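Section 7: Placing and Leveling the Desk

The Imelness desk ships with the frame and top already joined. Work through this section after the legs have been attached (Section 6) and before any cable tray or drawer unit is fitted.

Before you start

- Clear the floor where the desk will stand. Carpet over thick underlay may settle under load, so repeat steps 4 through 6 after one week.
- Have a spirit level 600 mm long and the flat wrench from hardware bag 2.
- Two people are required to turn the desk upright.

CAUTION: Do not drag the desk on its feet. Side loads can bend the threaded stems and will void the frame warranty.

Placing the desk

1. Turn all leveling feet clockwise until they stop against the leg ends.
2. Lift the desk by the frame rails, one person at each end, and set it in position. Do not lift by the edge of the top.
3. Leave a gap of at least 2 inches between the back edge and the wall. The Casado cable tray cannot be opened with a smaller gap.
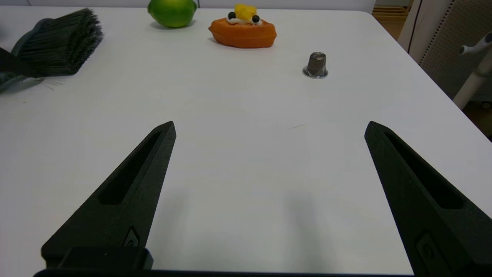
Fig. 7-1. White top, matte surface, with rounded corner.

Leveling

4. Lay the spirit level along the long side of the top, centered. Turn the feet at the low end counterclockwise until the bubble is between the lines.
5. Lay the level front to back at the left end, then at the right end. Correct each end separately.
6. Press down on each corner in turn. If the desk rocks, lower the foot at the loose corner by a quarter turn and check again.
7. Hold each foot still with the wrench and tighten the lock nut against the leg.

NOTE: The feet have a limited range. If the desk can't be leveled within it, order extension kit 229 from your dealer. Do not stack shims under the feet.

Care of the surface

Wait until leveling is finished before cleaning the top. Remove loose dust first, using a soft brush or a dry cloth, and work from the center toward the edges. Grit left on a matte finish will polish it in streaks when it is wiped. 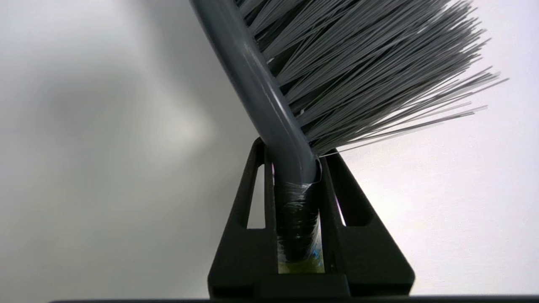
For marks that remain, use a cloth dampened with water and a small amount of dish soap. Wipe again with clean water and dry at once. Do not use scouring powder, acetone, or melamine sponges. Glass cleaner containing ammonia will leave a haze on tops from the Planitz range.

CAUTION: Do not allow water to stand at the cable opening. The cut edge there is sealed at the factory, but the seal is not rated for standing water.

Check the lock nuts again in January and at each move. For the drawer unit, continue with Section 8.

Filed under: Office Furniture > Desks > Assembly Guides
© Imelness | Contact: Arville Service Desk | Back to top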